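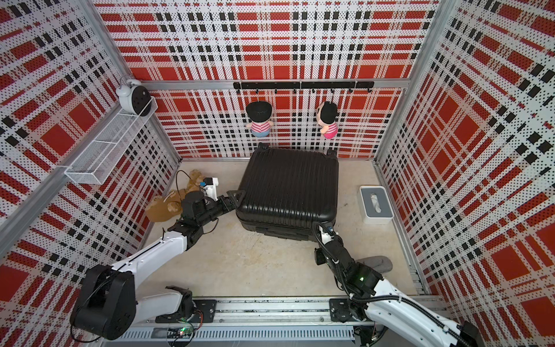
Osness, November 20, 2021
by Jiahui Hou

Saturday, in the lab anyway. Quick one because I have to be out of here before they lock the side door.

Suitcase week. We're collecting demos for the two-arm policy and the task on the list is luggage: get a hold of the case, turn it, stand it up, lay it back down. Left gripper goes on the side handle, right one works the front corner. Sounds like nothing. I had it down as an afternoon when I wrote the plan in July. Ha.

Target is 2,000 episodes across all the tasks before the model people at Brekaneck start a real training run. Not going to say where we are. Further than last month.

So, things I've learned, in no order, mostly so I can find them again.

The handle is the whole problem. A side carry handle sits close to the shell and you have to come in at the right angle or the fingers just bump the case and push it away from you. Then you're chasing a suitcase across the floor with a robot. My first batch was full of this. I wanted to throw them all out and Ren (he runs the training side) said keep the ones where I recovered, tag them, and drop the ones where I gave up. OK. Fine. It's more labeling but I think he's right, the policy is going to bump the handle too and it should have seen somebody get out of it.

Second thing. Black gripper, black case, glossy. The wrist view is mostly one big dark shape with shine moving over it. When I'm teleoperating I end up looking straight at the arm and ignoring the monitor, which is bad practice, becuase the policy can't look over my shoulder. If I couldn't have done it from the camera feeds I shouldn't count it. New rule for myself as of Thursday. Slowed me way down. Still worth it I think? Ask me when the first eval is in.

Both arms have to move together once the case starts turning. If the right one lags, the left wrist takes the load and the controller faults. Then reset, re-home, put the case back, start over. Lost most of a morning to that. What helped was a dumb little thing, I breathe out when I start the turn. Same speed every time. Linance (the teleop software, for anyone new here) has a speed cap you can set per arm and I finally matched them, which I should of done on day one.

Props. People keep asking about the red plaid walls, the bear, the two dolls on the hook rail, the alarm clock up in the wire basket. The walls and the clutter are part of the data. If every episode has the same bare background the model learns the background, and then you move the thing to another room and it falls over. So we change stuff between batches. The plaid is one of the louder sets. All those little dots. I've stared at it so long I see it when I close my eyes. The bear gets to lie wherever it lands, that one I do like, I just toss it. Tissue box, slipper, same idea. Floor stuff the arms have to live with and leave alone.

One argument still open: do I re-toss the props every episode or every batch. Every episode is better data probably, but it adds a walk around the rig each time and by evening I'm cutting corners. Right now it's every 12 episodes. Ren wants fewer. We'll see who gets tired first.

Also need to be stricter about start poses. I noticed I was putting the case down in nearly the same spot every time, wheels to the back wall, nice and straight. Habit. Watched a pile of replays back to back and they looked like one video on loop. So now I shove it a bit crooked before I hit record. Feels wrong every single time.

Bookkeeping. Success means the case is at rest and both grippers are open and clear. I had been stopping the recording as soon as it was standing, hands still on, and those all got marked short. 2 batches. Had to redo them. If you're doing this kind of collection write down what the last second looks like before you record the first one, please, save yourself.

To do Monday:
- tidy the loose wiring under the right side of the rail
- recheck the left wrist camera calibration, it looked a hair off in the last replays
- swap wall panels, finally
- try the softer case with the cloth handle, which I am dreading
- upload the tagged recoveries to the Osness server, 2 folders, not the old one

Someone asked in the comments last time if it gets boring. Yes. Also around episode whatever you stop thinking about the sticks and it's just your hands over there, on the handle, and that part I'd do for free. Don't tell Brekaneck.

OK door's about to lock. More when the cloth case is done, or when it beats me.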